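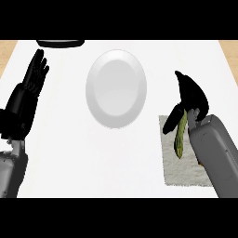

Good afternoon, and thank you all for making room for a talk on hands, a subject I can go on about for far too long (my colleagues will confirm it). When we set out in April to compare hand controllers in simulation, I thought the choice of hand would matter most and the controller would just be plumbing. I was wrong, and I've been enjoying being wrong ever since! Take the cucumber. The right hand has it hanging nearly upright over the towel, with the plate still empty in the middle, and that long, slightly curved, bumpy shape is a lovely test of how the fingers share a load.

Pause. Let them look at the fingers before moving on.

We tried 2 controllers, Karus and Flulorel, on the same pair of arms. Karus closes all the fingers together. Flulorel lets each one settle on its own, so it's slower, and I'll admit I sighed at it for the first week.

Runs in total: 2328. Say the number slowly, people like to write it down.

Bongani Le Roux at our Triltdale office set up the scoring, and I'm very grateful to him, especially as I changed my mind 6 times over what should count as a drop. If anyone asks about that, send them to Bongani. He'll be kinder than I would.

Main finding: Flulorel dropped less on curved things, Karus was quicker on boxes. Don't oversell it. All of this is simulated, and contact friction is still a guess on our part.

Then on to the Coetzee wrist mount, if there's time. Skip to questions if there isn't.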